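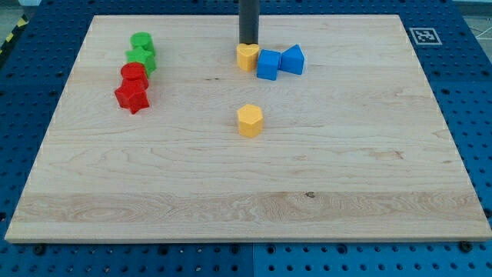 Maple board on the blue bench, shape blocks at the back edge. Swirly grain toward the front.

April, a bit after lunch

Board sanded to 300 on the top face, front edge still only at 141 (the odd Skemico sheets, last of that pack). Went with the grain everywhere except over the figured band, where the grain goes every which way so just picked one direction and kept at it. Light passes only.

Small dark knot in the band, right of center. Pressed it with a thumbnail, feels solid. Not filling. Thin dark streak further back on the left, mineral I think, leave it. Hanne Zoëga wanted to flip the board and use the other face, but the other face has the planer snipe. Staying with this side.

Bench: don't tighten anything down while the board is on it. The seam between the two blue panels has a tiny step, can feel it with a fingernail. Shim or just live with it? Ask Hanne.

Blocks. Heart (yellow), cube and triangle (both blue) are from the Barbu set. Paint on the cube is fine. Heart needs another look at the curve on top, brush marks when I had it under the lamp. Triangle edges a little sharp for small hands, break them with the fine pad, two strokes each, no more or the paint goes.

Finish test on offcut:
- Flemach oil, one coat, 60 min then wiped. Warm, maybe too yellow. Knot goes nearly black
- Zivport wax only. Stays pale, water drop left a ring
- oil then wax, still curing, dont touch, on the shelf by the window

Leaning to the third one. Pale would be nicer next to the yellow but the ring bothers me.

To do
front edge up to 300
vacuum the bench holes, dust keeps comming back up onto the board
weigh the Flemach can, label says 900 g and it feels a lot less
order more Skemico, NOT the 141 again
ask Hanne re round corners or square, she has the template

Stopped at 4:30, arms done.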